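Home / Features / Robots on a shoestring

A month with Lotik

August 24, 2020

I've wanted a robot arm since I was small, and I still can't afford one. So when Harju, a little software firm in Dandley, offered me Lotik to try, I said yes before I'd read the rest of the email. It's a practice kit that lives entirely on your computer – a simulated arm, a simulated gripper and a pile of simulated jobs to give them. You pay £76 a year for the home version and you get eight workrooms to mess about in.

Setting up took me an evening, most of it spent hunting for a decent game controller in the loft. After that you pick a room, pick a job and choose where you'd like to look from. I liked riding along just behind the gripper best. It's a bit like driving from the back seat, and I was dreadful at it to begin with!
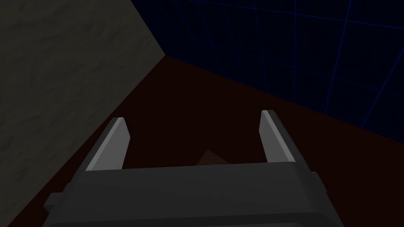

My first week went on lining up, backing off and lining up again. Urho Lappalainen, who wrote most of the movement code, told me over the phone that beginners always come in too fast. "Go slower than feels sensible," he said, and then he said it again. He was right, of course, and once I'd turned the speed right down in the settings I began to enjoy myself (my tea went cold most nights). 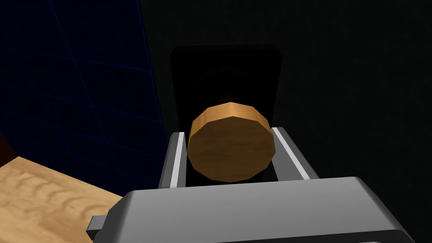

The looks won't win any prizes. Round things have corners if you get close enough, and the rooms are on the gloomy side for my eyes, so I'd love a brightness slider. But it ran happily on my old laptop, which cost £800 new and wheezes at most things, and I'll take that over fancy shadows.

The manual needs work too. Harju say a new one is coming in February, along with a room based on their workshop at Gellurcombe. I've already renewed for the year, and I'm saving up for a better controller.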